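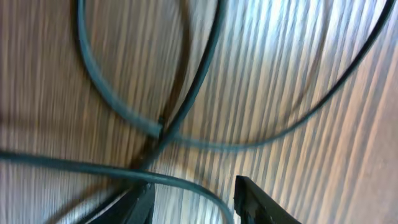 Agosto, por la mañana

He mandado las páginas a Pralov a las 9. Son 60, en blanco y negro, sin portada todavía. Me piden que la portada lleve color y que el título se lea en pequeño, porque casi todo lo venden por la web.

Ayer rehíce la secuencia del faro. Tenía seis viñetas y la he dejado en cuatro. El diálogo sobraba casi entero. La página 41 sigue sin gustarme – la perspectiva de la escalera está mal – pero ya no la toco.

Lerkeo ha contestado sobre la imprenta: 285 euros más si cambio el papel a uno con más gramaje. La tirada sería de 900 ejemplares. Me parece mucho para un primer tomo, aunque el anterior se agotó en el salón.

He limpiado la mesa de tinta y he cambiado las plumillas. Queda un bote a medias.

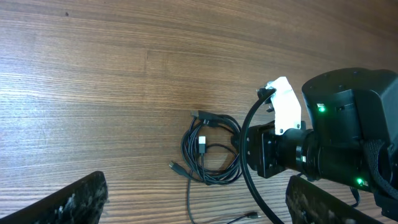

Por la noche

Dos bocetos de portada. En el primero sale la protagonista de espaldas, con el faro al fondo. En el segundo solo el faro y el mar. Prefiero el segundo, pero Pralov va a pedir un personaje.

También he leído las bases de la beca Wusitora. Piden ocho páginas terminadas y un resumen del guion. Tengo las páginas, el resumen lo escribo mañana.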